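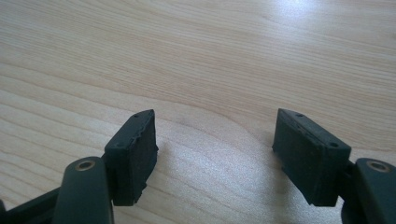 浅色木餐桌想自己重新做表面,上油、上蜡还是刷清漆?

Witold Dudek 发表于二月

分类:居家动手 > 木作与家具保养

大家好!刚搬到 Skiston,家里终于有地方放一张像样的桌子了,兴奋得不行,所以一上来就想折腾它。

桌子是二手的,实木,颜色很浅,卖家说是白蜡木,我自己分不太出来(也可能是橡木,纹理挺粗的)。原来的表面处理不知道是什么,摸上去发干,靠窗那一头放过热杯子,留了两个白圈。滴水试了一下,水珠站不住,慢慢就摊开吃进去了,那一块会变深,干了以后又摸着毛毛的。

去 Krawczyk 家具修复问过,整张打磨再做表面,报价 1,835 元,不含搬运。手艺我相信是好的,店里摆的几张旧柜子我看得走不动路!不过这个钱已经超过我买桌子的钱了,而且我真的很想自己动手试一次,哪怕慢一点。

我的情况是这样:桌子每天吃饭用,孩子在上面画画、捏泥,我晚上在上面干活,所以不能太娇气。我很喜欢现在这种浅浅的、有点发白的颜色,最怕上完东西变成黄澄澄的。住公寓,没有院子,只有一个能开窗的小房间,味道太大的东西不敢用。工具有砂纸、一块软木打磨块,还能向邻居借一台圆盘砂光机。

想请教的有这么几件:油、硬蜡油、清漆到底怎么选?浅色要怎么保住?砂纸从几目开始?还有桌底要不要也做,我看有人说必须做,有人说白费力气。

买料的话我看中了 Elano 的木蜡油,纯粹是因为附近的店里有,没用过,有人用过也请说说。先谢谢各位!

Czesław Pietrzak 的回复

太好了,又一个要掉进坑里的!我做过的第一件东西也是餐桌,现在家里凡是木头的都被我打磨过一遍,砧板、门把手、钢琴凳,一个没放过。你这个情况完全可以自己做,我按顺序说,有点长,泡杯茶慢慢看。

先说选什么。

纯油(亚麻籽油、桐油这类)摸着最舒服,补起来也最简单,哪里干了抹哪里。缺点是干得慢,抗水抗热一般,颜色加深最明显,亚麻籽油还会越放越黄。你喜欢浅色,我就不推荐了。

蜡单独用的话太薄,碰到热杯子照样留圈,适合柜子、相框这些不怎么挨折腾的东西。

水性清漆最能扛,颜色也最浅,味道小。问题是表面有一层膜,哪天划破了或者起皮,没法只补一小块,往往要整面磨掉重来。家里有孩子拿叉子敲桌子的,自己掂量一下。

硬蜡油在中间。油进到木头里,蜡留在表面,手感还是木头,水和果汁擦得快就没事,划了可以局部磨一磨再补。我自己的餐桌就是硬蜡油,早饭晚饭功课全在上面,我每次擦它心情都会变好,真的!你这种用法,我会选它。

再说颜色。木头碰到油会显“湿色”,就是你滴水时看到的那个变深。浅色的木头用透明硬蜡油,一上去必然暖一点、深一点,很多人在这一步吓一跳。想保住发白的感觉,找那种带一点点白色颜料的款,各家叫法不同,有叫“原木色”的,有叫“自然白”的。颜料会抵消掉湿色,干了以后和裸木头很接近。注意用之前要彻底搅匀,颜料沉在罐底,光摇不管用,得拿根扁木条伸到底下刮。没搅匀的话,前半罐透明,后半罐发白,桌子就花了,我吃过这个亏。

白色款还有一条:只在第一遍用,第二遍换透明的。两遍都带颜料,粗纹理的木头(白蜡木和橡木都算)会在棕眼里积白,近看像撒了面粉。有人就喜欢那样,你先在别处试。

打磨。先拿刮刀轻轻刮一下,看有没有旧漆膜卷起来。按你说的,水能吃进去,膜应该已经没什么了,多半以前是上过油的。这样 100 目或者 120 目起步就够,然后 150,最后 180 收。别往上磨了!好多人觉得越光滑越好,磨到 320、400,结果表面太密,硬蜡油吃不进去,浮在上面发黏。具体停在哪一目看罐子上的说明,各家要求有差别。

圆盘砂光机如果是偏心的那种(盘子一边转一边抖),可以放心用,不要往下压,靠机器自己的重量慢慢走。如果只是单纯转的,桌面会磨出一道道弧线,那我宁可你用手。手磨永远顺着纹理。白圈那里不要专门盯着磨,会磨出一个坑来,平时不觉得,晚上侧光一照全看见了。整面一起磨,圈浅的话过了 120 目就没了。

磨完 150 目以后,用湿布把桌面整个擦一遍,让它干透。你会发现它又毛了,就是你说的那个“毛毛的”,木纤维吸水立起来了。这时候再用 180 目轻轻扫掉,以后沾水就不会再那么毛。我特别喜欢这一步,手掌摸过去前后差别大得惊人!

除尘要认真。吸尘器用毛刷头吸,再用微湿的不掉毛的布擦,棕眼里的灰最讨厌。

上油。一定要薄,薄到你觉得是不是太少了,就对了。我用白色百洁垫蘸一点,先打圈推开,再顺着纹理收一遍,过一会儿拿干净的棉布把浮在表面的擦掉。桌面分成一条一条地做,每条从头走到尾,不要在中间停。第一遍干了之后摸一摸,有小颗粒就用细百洁垫带一下,擦净,再上第二遍。两遍就够用了。

完全固化比表干慢得多。我会等 10 天再放热东西、再铺桌布,这期间可以轻轻地用,水洒了马上擦。天冷就再等等。

有件事必须说:擦过油的布和百洁垫不要揉成一团丢进垃圾桶,油氧化会发热,堆在一起真的会自己烧起来。摊开平放晾到发硬,或者泡在水里,再扔。公寓里尤其要当心。

桌底我会做一遍,薄薄的就行。两面吸湿差太多,板子容易翘。老桌子已经稳定了,不做也未必出事,可是你都把桌子翻过来检查螺丝了,顺手的事嘛。

动手前翻过来找块看不见的地方,磨到同样的目数,把整套流程做一遍,看颜色。这一块小样比我写的这一大篇都管用。

Elano 那款我没用过,不评价。看看罐子上有没有写适用于台面、固化后可接触食物,有的话可以试。

木屑满地 的回复

楼上写得太详细了,收藏!补几句。

Elano 的我用过,小罐,刷的是一张书桌。味道比我想的小,开窗晾一晚上能睡人。干得偏慢,我那次第二天早上 9 点摸还有点粘手指,到下午才好。颜色是透明款,松木上去变黄不少,所以你一定要找带白的,我不确定他们家有没有,我们这边店里没见过。

砂光机记得问邻居借的时候把砂盘孔位看清楚,我买了一包回来孔对不上,气死。

另外孩子捏泥的话垫块硅胶垫吧,彩泥里的颜色会跑进木头里,蓝色的最难弄。

小满的妈 的回复

我们家是刷的水性清漆,哑光的,三遍,两个孩子用到现在还挺好,颜色基本没变。没楼上说的那么可怕哈。就是刷的时候有刷痕,第一遍我用宽毛刷刷得像田埂,后来换了短毛滚筒好多了。想省心的可以考虑。

白圈我之前听人说拿吹风机吹一下能淡,没试过。

Witold Dudek 的补充

谢谢,三位都太热心了!我昨晚就把桌子翻过来了,桌底磨了巴掌大一块,颜色比桌面还浅,好看得我叫家里人都来摸。邻居那台确认过是偏心的。

透明款和带白的我各弄了一点小样,还没干,目前看透明的确实偏暖,带白的刚擦上去有点像牛奶,先不下结论。带白的是托朋友从 Arnberg 那边的油漆店带回来的分装,没有牌子,所以正式用哪一种还得再找找。

还想追问一句:桌子侧边有一圈小圆角,砂光机过去会不会把它磨平?我打算那里全用手,拿砂纸包一截旧水管。

Czesław Pietrzak 的回复

对,圆角全用手,别让机器碰。包软一点的东西更好,旧水管可以,我用的是切成条的瑜伽垫。端头(横截面那两边)多磨一档,磨到 220 目,它吃油特别凶,磨细一点颜色才不会比桌面深一圈。等你的小样干了记得发上来说说结果!

相关问题

橡木台面水槽边发黑,草酸能洗掉吗
硬蜡油上完第三天还是黏,要不要擦掉重来
偏心砂光机的砂盘怎么选目数
旧椅子榫头松了,不拆能不能补胶
砧板用的矿物油可以拿来擦餐桌吗
公寓里打磨木头,怎么让灰不跑到别的房间

标签:餐桌 / 木蜡油 / 打磨 / 浅色木材 / 二手家具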